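Plokon Cell Planner
Pick and place planning software from Bremeck

Plokon takes a table, a grid and a list of things to be moved, and works out a tidy path for the arm between them. We wrote it for people who know their own job very well and would sooner not spend the afternoon typing in joint angles - you mark out your cells, tell the software how big they are, and it plans the rest, approach height and all.
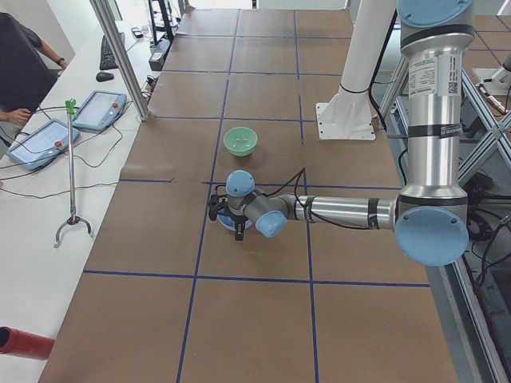
The planner and the perception module come together under one licence, so there is nothing further to buy when you want to add a second view of the table. Itsuki Hosoda, who looks after the planning side, has been patient with our endless requests for gentler wrist turns, and release 2028 has them at last!

Grid lines are found by the Siseck line finder, which works from a close view and fits each crossing on its own. Your lines needn't be perfectly square to one another, and a bit of wear is usually fine. 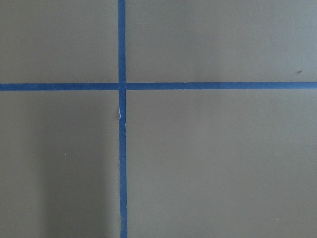 Page last changed: March, build 1422

Calibration is a matter of showing the finder 2 crossings and confirming them on screen. Ihor Pavliuk has written a friendly guide to this, and it takes roughly 90 seconds once you have the knack.
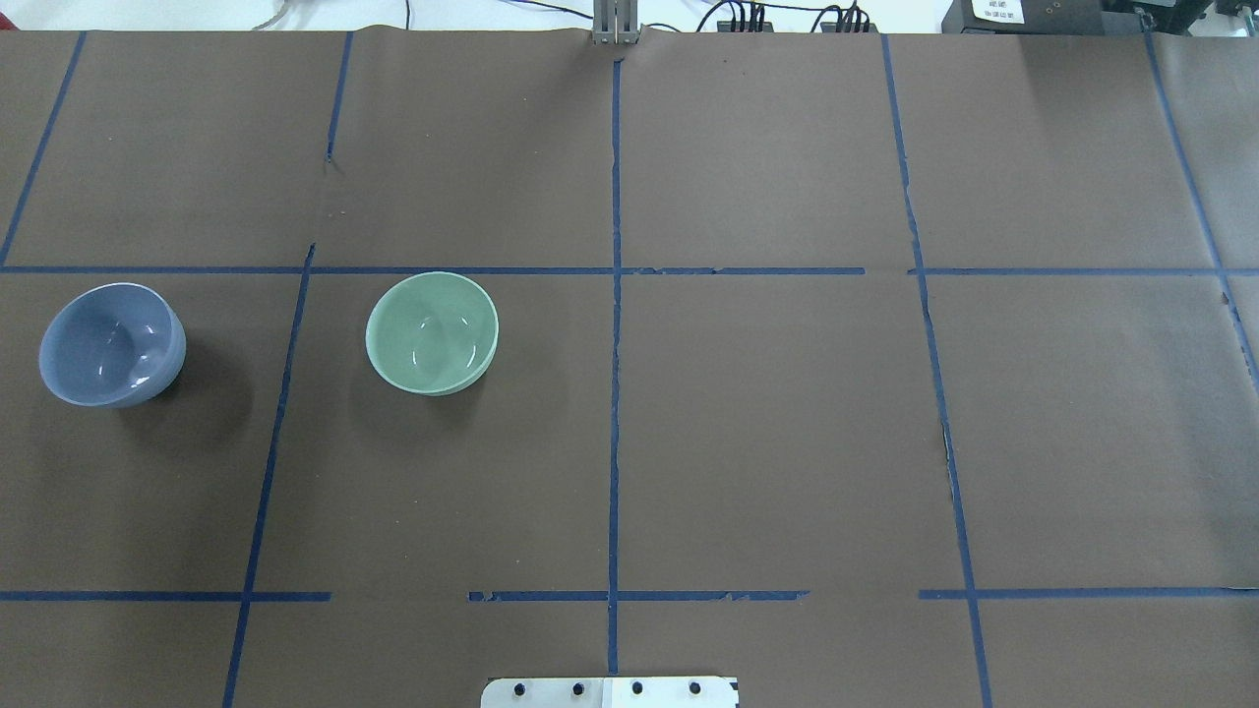
The overview map keeps a record of every cell and what is in it, and you can rename cells as you please. Glazed things used to give us a good deal of bother, as bright reflections like those inside the blue and green bowls could be taken for an edge, so the Chornovol filter now has its own gloss setting. Leave it on medium to begin with, and write to us if your own crockery is shinier still.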